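Chore bench notebook, Nukville shop
18th May

Started late, air line to the gripper was hissing again. Swapped one of the green fittings and the hiss moved to a different place. Moved it back with tape. Danai says tape is a phase every cell goes through and ours has been going through it for a year.

Question for the week, as handed down from the Pumell people: can the arm clear a mixed bin well enough that a person wouldn't bother doing it instead. They mean the drawer in everybody's kitchen where forks live with pens. They have a slide that says "tidying, solved." I would like to meet whoever made the slide and show them a fork.

Settings carried over from yesterday, except the approach speed, which I dropped to 80 mm/s after it came down on the bin floor with more conviction than I liked. The floor has enough scratches. Dionysis wants it back up by Friday's demo, or whatever day the demo is now. I told him speed is the easy part and he wrote that down, which worries me.

Morning run: 148 attempts logged before lunch. Haven't split them by object yet. My impression from sitting there:

Wood block — fine. It is a block. If all housework were blocks we could go home.

Marker — rolls. Fingers close, marker leaves. Better when it comes in square to the barrel, but the planner likes to come in along it for reasons of its own. Ouazzani's old grasp ranking did this too, so we may have inherited the bug along with the code.

Forks — the planner is in love with the tines and the depth reading on them is garbage. Shiny, thin, lying flat, everything it hates. Got a few by the handle. When two lie near each other it plans one grasp for both and gets neither.

Purple handle — good if the fingers land near the thick end. Toward the narrow end it pivots and swings.

Small yellow plastic piece — picked it, dropped it, picked it. Released fine, onto the rim.

Corner problem is still there. Anything that ends up against the sloped side sits at an angle the fingers can't match without the wrist bumping the wall. A kid would drag the thing to the middle first. Asked Danai how hard a drag move would be. "Two days," she said, in the voice that means September.

Cable wrap: the yellow one over the wrist needs more slack on the far side, or less. At full rotation it pulls, at home it droops. Re-taped both places on the arm for now.
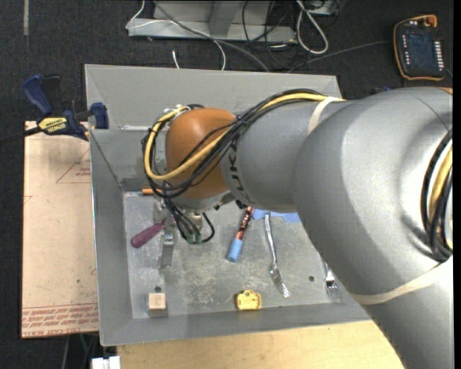
Arm over the bin, marker and forks still in there.

After lunch I timed myself for comparison, same objects, one hand, no hurrying. Embarrassing for the robot. I also didn't need the air line.

Zunitz called about replacement finger pads. The softer ones might help with the marker. Minimum order is 2000, which would see us through the heat death of the universe. Asked for samples.

To do
— log split by object (me)
— mask off the tines so it has to consider the handle (Danai)
— second look at the leak, without tape
— reply to Pumell about the slide, after Dionysis has read the draft and taken out the adjectives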